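3.2 Tenure and turnover in regional touring bands

The second part of the study deals with how long hired players stay with a band and what they are offered when they leave. We drew on 104 contracts held by the Fodmont booking office and on interviews with players who had worked at least one full tour. Most of the contracts are short. A typical one names the player, the instrument, the rehearsal dates and a fee per show, and says nothing about recording or songwriting credit.

Players hired for a single tour were usually told that the place was temporary. In practice the term was often extended by word of mouth, and the written contract was not changed. One bass player worked three seasons with the Weltham group Rirkeso on a contract that covered only the month of May.

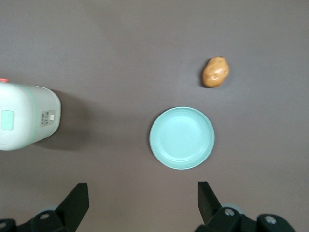 Extensions of this kind caused few disputes while the band was playing small rooms. Trouble began when a label became interested. Of the players we interviewed, those who had joined after the first album were the least likely to be named in a recording deal, even when they had performed on the demos. Founding members tended to see this as fair. Hired players did not, and several said they had turned down other work in the belief that they would be made full members.

Venue size also mattered. In rooms holding fewer than 400 people, fees were commonly split evenly after costs. In rooms of 800 or more, hired players received a fixed sum and the remainder went to the members. Carroll found the same pattern in her earlier survey of 302 club dates and linked it to the arrival of outside management (Áine Carroll, personal communication, 15 November 2021). Our contracts support her reading, although the change to fixed sums came before management in a few of the older bands.

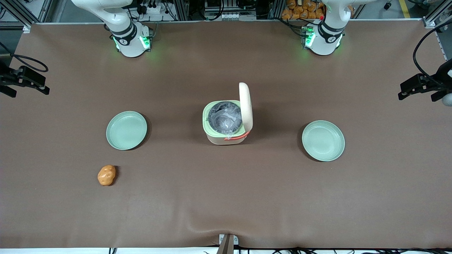
Figure 4. Brown work surface with two white robot arms mounted along the far edge.

Songwriting credit followed a different course. Bands that wrote in rehearsal were more willing to share credit with hired players than bands whose singer brought in finished songs. The McGrath agency now asks its clients to settle the matter before the first rehearsal, and the contracts it supplied include a one-page form for this purpose. We could not tell from the files how often the form is completed. Section 3.3 takes up the question of players who left to start bands of their own.

Contact the editors | Copyright 2021 the authors | Back to top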